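Dollik home robot simulator, two weeks of use

I bought the one-year license of Dollik to test my navigation code before I put it on a real machine. The price was 69 dollars. Installation was easy, but the manual skips the part about lighting, and I lost an evening on it. 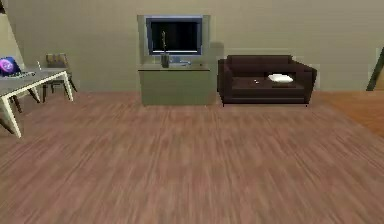
Screenshot: Maya Zein / Berkela

The living room is the map I use most. It has a wide open floor, so planning a path to the sofa is simple. The table with its chairs is harder, and I like it for this reason. Textures close to the viewpoint are soft, which my detector does not like.

Support answered me in two days. I would buy it again, but please fix the manual.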